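### 4.2 What people keep, and where they put it

I went into this part of the study expecting to write about attics. Almost everything I'd read on household keepsakes talks about attics, basements and rented storage, and I had a whole set of interview prompts ready on the subject. Then I started visiting homes in Udska and found that hardly anyone there has an attic! The apartments are small, the basements belong to the building, and the things people can't part with live in the same rooms where they sleep and eat. So I threw out most of my prompts and asked a much simpler question instead: "Where is the stuff you'd be sad to lose?"

The answers came fast. We logged 271 objects in the first round of interviews, and each one got a line for what it was, who gave it, when it was last handled and where it was kept. (I say "we" because Rosine Lefèvre did half the visits and nearly all of the coding, and she is far more patient with a spreadsheet than I'll ever be.) An object counted if the person brought it up before we asked about it. Things we noticed ourselves on a shelf did not count, however much I wanted them to. There was a brass coffee grinder in Balent that I still think about.

Soft toys gave us the most trouble. In our first draft of the coding scheme they were lumped in with "childhood items," next to school reports and baby shoes. That fell apart within days. Plenty of the plush toys in our log were bought by adults, for adults, and had never been near a child. One woman in Balent had started buying them at train stations in her fifties. Another respondent, a retired surveyor, kept a row of small ones on the radiator cover and moved them each spring to the windowsill. He got a bit gruff when I asked whether they had names, and then told me all of them.

Rosine argued for splitting the category by how a toy is used, and after a long afternoon of going back and forth I came around. We ended up with *displayed*, *handled* and *boxed*. A displayed toy has a fixed spot. A handled toy moves around the home with its owner, or at least gets picked up in an ordinary week. A boxed toy is out of sight, and somebody has to open something to get at it. Figure 3 goes with this part of the discussion and shows the small size of plush we came across most often.

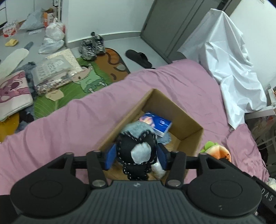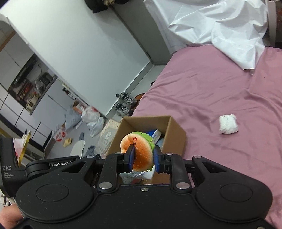
**Figure 3.** Small plush items. First picture: a black item with white stitching, over an open cardboard box. Second picture: a rounded toy in orange and green.

The boxed group is where I changed my mind the most. Going in, I took it for granted that boxing a thing was a step toward getting rid of it. That's how Taşdemir treats it in the storage survey we borrowed our early wording from, and it sounds right when you say it out loud. But our respondents talked about their boxes in a completely different way. They knew what was in them. They could list the contents from the next room, and when we opened the boxes together they were rarely wrong by more than an item or two. A box under the bed or on top of the wardrobe was, for a lot of people, the safest place in the home — dust-free, out of the sun, and away from the dog.

We tried to get at this with a sorting exercise at the end of each visit. The respondent picked eight objects from their own list and arranged them from "easiest to give away" to "hardest to give away." I had guessed the displayed things would land at the hard end. They mostly didn't. Several people put a displayed object right at the easy end and explained that it was out on the shelf to please a relative who visited. The hard end was a mix, and boxed items turned up there again and again.

Price mattered much less than I'd feared. The most expensive object anyone mentioned was a clock valued at 3000 in local currency, and its owner ranked it second easiest to give away, right behind a souvenir plate. She laughed while she did it. When I asked what made the clock so easy, she said it had always felt like her brother-in-law's clock, and she was only keeping it wound.

I should be upfront about two weak spots here. First, a home visit makes people tidy. We know from the phone calls beforehand that at least a few respondents had gone through their boxes before we arrived, and their good recall may owe something to that. In the Plallier visits we tried giving less notice, and the recall there was still strong, but the group was small and I wouldn't lean on it. Second, our visits ran 90 minutes, and the sorting exercise always came last. People were tired by then. So was I! A couple of the rankings were done in a hurry while somebody put dinner on, and I can see it in my notes.

Even so, I'm comfortable keeping the three groups. Rosine and I recoded the soft toys separately once the visits were over, and the cases we disagreed on were nearly all about the line between displayed and handled. A toy that sits on a pillow all day and gets moved every night is a real headache. We put those under handled, and Section 4.3 uses that rule for cushions and blankets too.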